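5. Setting up the Lema bite alarm

The Lema 210 receiver and each Lema alarm head run on 2 AA cells. Fit fresh cells before the first trip of the season and remove them before storage.

1. Slide the cover off the back of the alarm head.
2. Insert the cells, matching the + and − marks in the compartment.
3. Refit the cover until the grey seal is no longer visible.

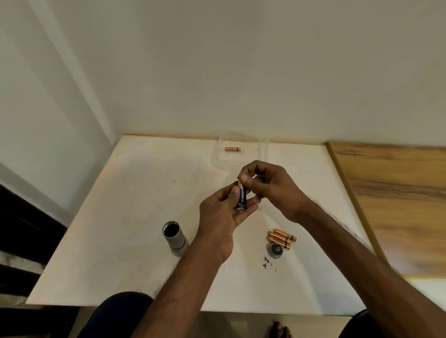 4. Hold the power button for 5 seconds. The LED changes colour from red to green.
5. Screw the head onto the bank stick and centre the line in the roller groove.
6. Set sensitivity between 1 and 7. Use 2 for still water; use a lower setting in wind or current.

CAUTION: Do not mix alkaline and rechargeable cells, or old cells with new. Keep cells away from small children and out of tackle trays holding loose hooks or swivels — metal contact can short them. 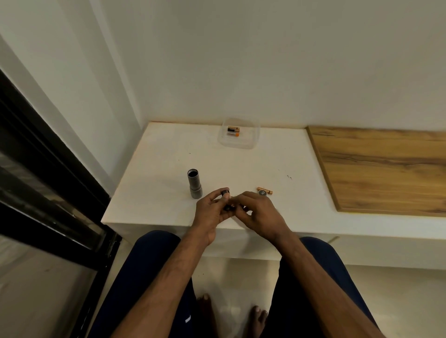 Two AA batteries in a clear plastic container.

NOTE: If the receiver does not sound when the roller is turned, repeat pairing (section 7). Alarm heads from the earlier Markell series cannot be paired with this receiver.

Ollovero — revised 2026-07-16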